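The Sub's Sub

Before kick-off

I was sat on an upturned crate in the away changing room at Trema Lane with one boot on when Mfinanga came in and told me I'd be on the bench. I said I was always on the bench. She said yes, but this time she meant it, and then she went off to be sick, as she did before every cup tie, and came back looking marvellous.

I should say I was a goalkeeper. Second choice at Nedus Ladies for five seasons, and in all that time I'd played a handful of matches, mostly in May when everyone else had weddings. I liked it, if you want to know. You got the tracksuit and the chips on the coach and you never had to lie awake thinking about a back pass. My mum used to ring up and ask how I'd got on, and I'd say "we drew", and she'd say "well done, love", as though I'd been out there heading things off the line.

The new girl was next to me, doing her laces up for the third time. Ayane Takagi. She'd joined us a month before, a tiny left-winger with a big laugh, and they'd given her 23 because it was the only shirt left that hadn't gone in the wash with something purple. She'd trained like a demon and hadn't had a minute of football out of it.

"Is it a good ground?" she asked me.

"It's got a slope," I said. "And a tea hut."

She thought about that and seemed to find it fair.

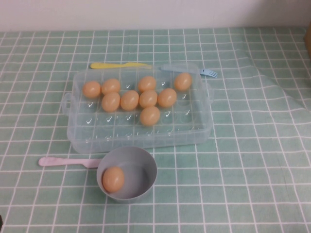 Nirkard came at us from the whistle, and I mean properly came at us, downhill with the wind behind them, and I spent the first twenty minutes with my scarf in my mouth. Our back line was all over the place. It was like the toy eggs in the top row of that clear plastic tray, two snuggled up on the far left, then a gap, then one on her own near the middle and the last one miles off by the right-hand corner wondering where her mates had gone. You could have driven the team coach through it. Mfinanga was the one near the middle, bellowing at both sides to come in, and they'd come in, and then somebody in yellow would run past the outside and they'd all go out again. We were one down by the time I'd finished my first cup of tea, and it could have been four.

"They are very quick," said Ayane.

"They're not that quick," I said. "We're very slow."

We got one back before half-time without deserving it in the slightest. A corner came over, their keeper got underneath it, the ball hit Mfinanga on the shoulder and in it went. She ran the whole length of the pitch with her arms out like an aeroplane and was no use to anyone for ten minutes afterwards. They gave out the gate over the loudspeaker during the break, 357, and there was a bit of a cheer, because the chairman had been in the paper saying there'd be over 1,000. I think the rain had something to do with it, and possibly the bus.

The second half I can hardly tell you about. It was mud and shouting. Nothing happened and then it carried on not happening, and a dog got on, and then the referee blew up and we had another half an hour of it to look forward to. 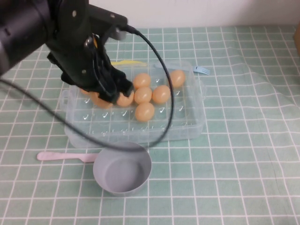
Extra time

It was just after we'd changed ends that our goalkeeper went down. She'd come out for a ball she could have left alone (I'd have left it alone) and landed on her wrist, and even from the bench I could tell from the way she got up, holding it against her chest like a kitten. I looked behind me to see who was going on. There's only a wall behind the bench at Trema Lane.

"That's you," said Ayane, and gave me such a shove that I was over the touchline before I'd got my gloves done up.

I'd love to tell you what I was thinking, but it was mainly about my left shin pad, which had slipped round to the back. Mfinanga jogged over and put both hands on my face. Hers were freezing. "Just catch it," she said. "If you can't catch it, fall on it. If you can't fall on it, shout at me and I'll fall on it."

So that's what we did. I caught one. I fell on two. I shouted a lot. The manager put Ayane on for the last few minutes, mostly I think because she'd taken her coat off and was standing right in front of him, and I could see the 23 away in the distance, bobbing about on the wing with the sleeves down past her fingers.

In the 119th minute I got hold of a cross and I should have sat on it. Everybody was yelling at me to sit on it. Penalties would have done us nicely. But she was waving, this little arm going up and down out on the left, and nobody within a cricket pitch of her, so I booted it. It was a horrible kick. It came off the side of my foot and the wind got under it, and it dropped behind their full-back and stopped dead in a puddle like it had been parked.

She didn't even have to break stride. One touch to get it out of the wet, one to get it inside, and I couldn't see the third because Mfinanga had jumped up in front of me.

Afterwards

Mum rang when we were on the coach. I'd got chips on my lap and Ayane asleep on my shoulder with mud in her eyebrows.

"How did you get on?" she said.

"We won," I said. "I played a bit."

"Well done, love," said Mum. "Did you remember your vest?"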